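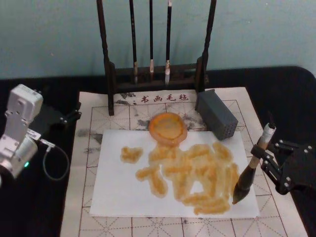
Write the stop rule down before the first stroke, a reader at Midach told me, and keep it to 2 lines so people read it. I took the advice. Our rules for brush work at Arnuscombe used to run to several pages, mostly copied from the Purkora welding cell.

The new sheet says hands stay off the mat while the arms have power. Speed is capped at 90 mm per second near the paper. The brush goes back on its rest before anyone changes a sheet – no exceptions for short jobs. 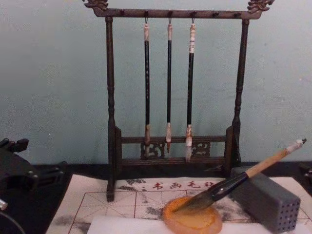
Large brush on the grey block, tip in the dish.

I still need a rule for cables. That one can wait until April.

Last updated: 15 January 2021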